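¡Por fin tengo pan de centeno con agujeros!

Llevaba desde mayo peleándome con la masa madre y esta semana, por fin, ha salido una hogaza que puedo enseñar sin vergüenza. La receta es la de Nadiia Romaniuk, que me la dictó por teléfono mientras ella misma amasaba (se oían los golpes contra la mesa y todo). Su truco es dejar el centeno en remojo con agua templada y miel la noche antes – una cucharada, ni más ni menos – y olvidarse de él hasta la mañana.

Yo le pongo 200 gramos de masa madre bien activa, el resto harina de fuerza y un puñado generoso de semillas de alcaravea. ¡Qué olor deja en la cocina! Mi vecino Gijs llamó a la puerta para preguntar qué había en el horno y se fue con media hogaza debajo del brazo.

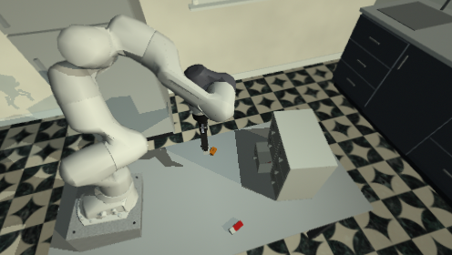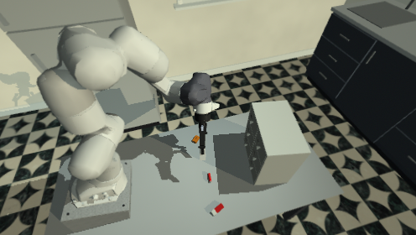
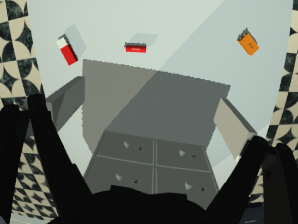
Lo que más me ha cambiado el resultado es la olla de hierro. La meto vacía en el horno mientras se calienta, echo el pan dentro, tapo y espero 40 minutos sin abrir, que es lo que peor llevo. Luego fuera la tapa hasta que la corteza se pone oscura de verdad, casi color café.

Y paciencia para cortarlo: el centeno pide 2 horas de reposo como mínimo, aunque con mantequilla salada cuesta muchísimo aguantar. La próxima vez quiero probar con nueces y un poco de naranja rallada, a ver qué dice Nadiia, que es muy suya con los añadidos – ya os contaré.

1,314 visitas · 2 comentarios · Compartir
© Wonura · Contacto · Volver arriba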